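Ticket 713 – Salle 6, site Watmont
Objet : table ronde instable, rangement du poste de travail
Ouvert par : Radwa El Sherbiny
Statut : en attente de pièce

Signalement
La table ronde blanche penche quand on s'appuie sur le bord. Le plateau bouge sur son pied central et les objets posés dessus glissent. Par ailleurs, les étagères blanches du fond sont pleines et le petit matériel reste sur le plan de travail.

Premières vérifications
Vis du pied resserrées, sans changement. Table déplacée de 19 cm vers le mur : elle penche toujours, du même côté. Le sol n'est donc pas en cause. Pour le rangement, le textile gris et le boîtier blanc sont encore sur le plan de travail, les étagères restent à trier. 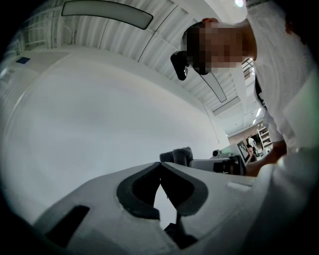

Viorica Dobre demande si on a regardé sous le plateau. Sur les tables Burnov, il y a une platine en croix entre le pied et le plateau, et c'est elle qui prend du jeu. Elle propose aussi de mettre les textiles dans un bac à part, à l'étage du bas.

Suite
Table retournée ce matin. La platine est bien en croix, une des branches est fendue près du trou de vis. Une cale a été mise en attendant. Avec la cale, le plateau tient si on reste léger, mais il repart dès qu'on appuie des deux bras. Consigne laissée à l'équipe : rien de lourd sur la table, et le boîtier noir plat à ramener vers le milieu quand on a fini.
Bac pour les textiles commandé chez De Smet, référence 217. Tri des étagères non commencé.
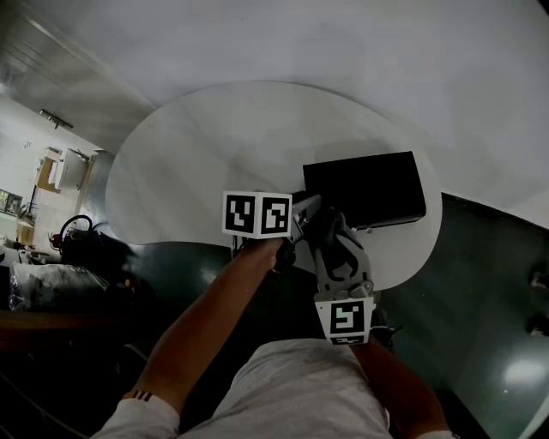 Kane Kerslake répond que la cale ne tiendra pas et qu'il vaut mieux changer la platine entière. Il en reste une au dépôt Delto, démontée en décembre d'une table du même modèle. Prévoir des vis neuves, les anciennes sont trop courtes.

Actions
Platine : à récupérer chez Delto par Kane.
Vis : à acheter, longueur à confirmer une fois la platine en main.
Étagères : Radwa trie l'étage du bas avant l'arrivée du bac.
Le ticket reste ouvert jusqu'au remontage de la table.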